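Home > Kitchens > Gallery > Small Spaces
April
By the Brenis kitchen desk
3 min read

The Robichaud Kitchen, Drawer by Drawer

We love a kitchen that gets used hard, and the one on the ground floor at Robichaud gets used very hard indeed! It's a shared kitchen, open to everybody who rents in the building, and on a soup night it can turn out 70 bowls from a room that most of us would call a hallway. The sink is at one end, the stove is at the other, and in between is one long run of counter where everything happens.

This spring the whole place was emptied, scrubbed and put back together over 2 evenings. We came by once the shelves were filled again, and what we found was so pleasing that one short visit turned into this page. Take your time with it, and steal whatever you like.

The counter

Oh, this counter. From the doorway it reads as plain gray, and then you get close and it goes purple and mauve, with fine white and cream veins running off in every direction. It's a marble pattern with a lot going on, and we're completely won over by it. The old rule in the house was that every jar and gadget lived out here. Now the surface gets cleared at night, all of it, down to the salt. What a difference that makes at seven in the morning when you want to roll out a bit of dough and have your coffee beside you!

The knives

For years these lived loose in the big drawer with the whisks and the peelers (we know, we know). They were the last job of the second evening, and probably the one that took the most talking over.

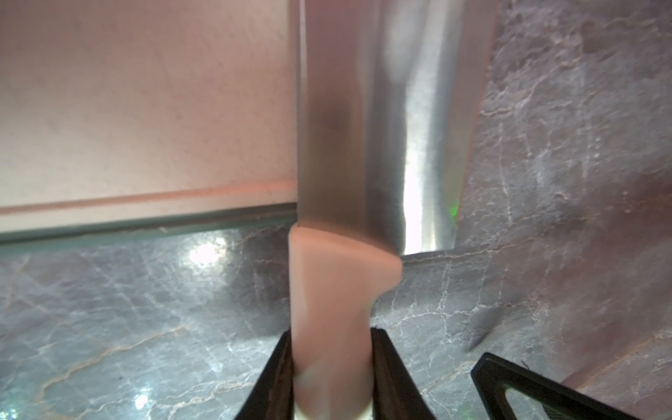 The first decision was how many to keep. There were 20 knives in that drawer when it was tipped out, and plenty of them hadn't cut anything in ages. The dull ones went off for sharpening, the bent ones left for good, and what stayed was sorted by the job it does: bread, vegetables, paring, and the big ones for squash and cabbage. Peach handles, black handles, old riveted ones, it doesn't matter a bit that they don't match. We think a mixed lot is much nicer, and you soon learn which one you're reaching for by its color.

They get washed by hand and dried straight away, then put back before anyone sits down to eat. That last part took some practice, we're told.

The big drawer, after

With the knives out, there's finally room to see what else was in there. Whisks on the left, wooden spoons on the right, and a narrow tray up front for the things everyone hunts for: the can opener, the good peeler, the little thermometer. The divider is a Tromby, the kind that slides, and it has already been moved twice to make room for a longer ladle. We could have stood there opening and shutting that drawer all afternoon.

The spice shelf

Sudora tins, every one of them, bought empty and filled from bags. The labels are on the lids in pencil, and when a tin changes its contents the old name gets rubbed out and the new one goes on top. Cumin has been three different tins already. There are 2 of paprika, one sweet and one smoked, and they've been put at opposite ends of the shelf after an unfortunate rice pudding.

The towel rail

A small thing, but we keep thinking about it! It was moved from behind the door to the side of the sink, low enough to grab with wet hands. Striped towels are for dishes and plain ones are for hands. The stack of clean ones sits on the shelf above, rolled up, and gets topped up from the laundry room downstairs.

Next month we'll be back at Robichaud for the pantry, which still has its door firmly shut and a note on it asking people to please return the large colander.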